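**25 de noviembre.** Pues ya está: el canal del barrio vuelve a emitir esta noche, después de casi todo octubre en silencio, y reconozco que me alegro más de lo que esperaba. (Mi madre ya ha avisado de que hoy no coge el teléfono, así que no la llaméis.)

La avería fue en el repetidor de la calle Valente. Leobardo Salinas, el técnico de Wolus que se ha pasado media semana subido a la azotea, me contó que la pieza venía de fuera y que tardó 13 días en llegar. ¡Trece! Mientras tanto, 67 portales sin señal y la panadería convertida en oficina de quejas.

Esta noche arrancan a las nueve con el concurso de coplas, que presenta Yolotzin Solís, y luego ponen el documental de Octavio Ulloa sobre las lavanderas del río. Lo vi en el pase del instituto y me gustó mucho, aunque le sobra un rato de música al final. Dura 80 minutos, id cenados.

Si no os sale el canal, hay que volver a buscar canales desde el menú del televisor; en mi casa apareció a la segunda. Y quien siga sin verlo puede llamar a Wolus o pasarse por la tienda, que abren hasta las ocho. Yo ya tengo el sofá reservado y las pipas compradas.

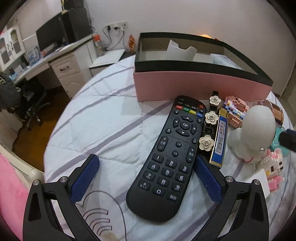 *Un mando a distancia sobre una colcha de rayas.*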